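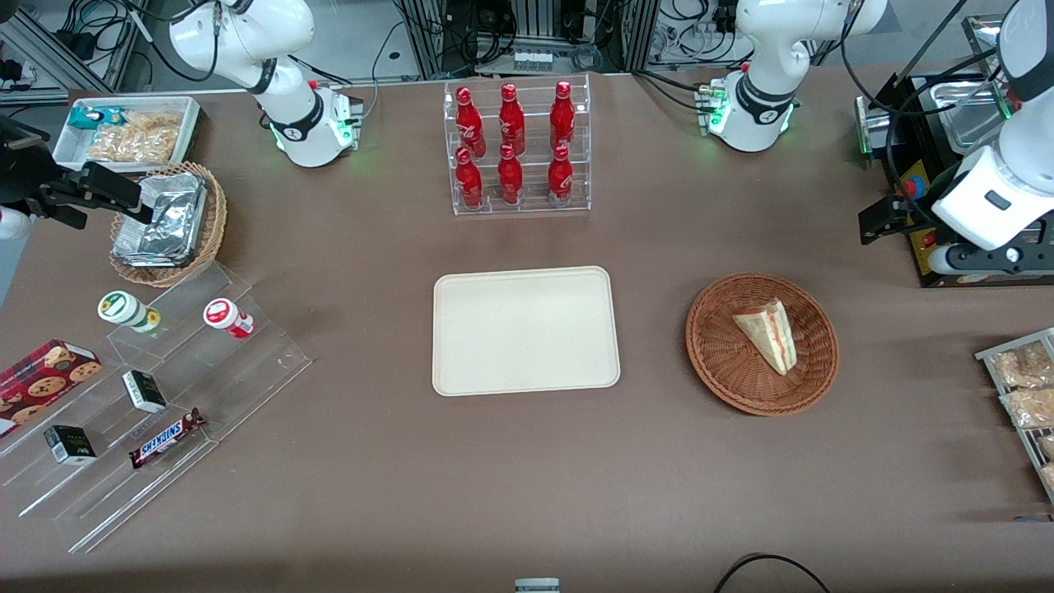

My project for the semester was a grab-and-go lunch table, the kind you walk up to between classes and leave two minutes later with a sandwich, a drink and something salty. I picked it because the snack counter in Grullham Hall drives me up the wall. Everything is piled into the same deep bin, so you dig for a sandwich and come up with chips. I wanted to see how much better it could get with a brown tablecloth, a few containers and a little thought about where each thing goes. The Cokes went on a clear two-tier rack, three on the upper step and three on the lower one, and that rack ended up being the part of the layout I changed the least. Sandwiches got a round wicker basket and the bagged snacks got a white tray in the corner.

What I was trying to find out

My main question was pretty simple: does a small table work better if every kind of food has its own container? My second question came up while I was reading for the first one. Do people reach for wrapped food more if they can see what's in it? I've walked past plenty of sandwiches in paper because I had no idea if there was egg in them (I don't do egg).

Money and supplies

I had a budget of 400 dollars from the Salazar fund, and I'm happy to say I didn't use it all. The clear rack and the trays came from a restaurant supply place called Pranine. I would have bought the baskets there too, but theirs were the deep kind with handles, and I wanted something shallow and round. I got those at a thrift store instead. Snacks and drinks were bought in small batches so nothing sat in the closet getting old.

The tablecloth took me way too long to decide on. My first one was white and it showed every crumb. The brown one is a lot more forgiving, and the wicker looks warm against it.

How I laid it out

I drew the table on graph paper first, then threw the drawing out once I had real stuff in front of me. On paper I had the sandwiches in the back and the drinks in the front. Tall things in front of short things — you can probably see the problem. So the bottles moved back and the food came forward.

The beige tray in the middle is for putting your lunch together. You set your things down on it, look at what you've got, and carry it off. I went back and forth on whether to leave it in, and I kept it in the end. A table with every inch covered makes people hover. They don't know where to put a hand.

The sandwiches

This section could have been its own report! I tried wax paper, paper bags and clear plastic. Wax paper looked the nicest and kept falling open. Paper bags hid everything. Clear plastic won, even though it wrinkles and catches the light in a kind of ugly way.

Cutting the sandwiches into triangles helped more than the wrap did. A triangle gives you one long cut side, and that's where all the color is. Three slices of bread with two layers in between looks like a real lunch, and you can tell the green part from the orange part before you pick it up.
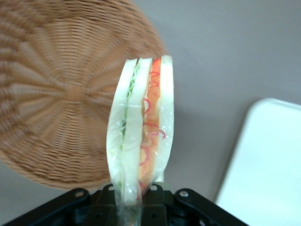
Figure 2. Wrapped sandwich seen from the side, with the layers showing and the wicker behind it.

The one thing I'd change is the twist at the end of the wrap. It uses up a lot of plastic. I'd like to try a flat fold with a sticker.

What people told me

I asked 26 students to fill out a short form after looking over the table. Most of them liked being able to see the fillings. The most common complaint was labels, and fair enough, I didn't make any for the final version. A few people wanted fruit. One person wrote "more Coke" and nothing else.

When I asked how long they'd be willing to stand there choosing, 15 of them checked the shortest box. That tells me to keep the choices few and the containers far enough apart that two people can reach in at once.

What's next

I have until February to turn this into a plan for the Clononeck student center. Their table is longer than mine, so I'd probably repeat the same layout twice and put a tray in each half. Labels are first on my list, then a second basket for fruit, then the flat fold.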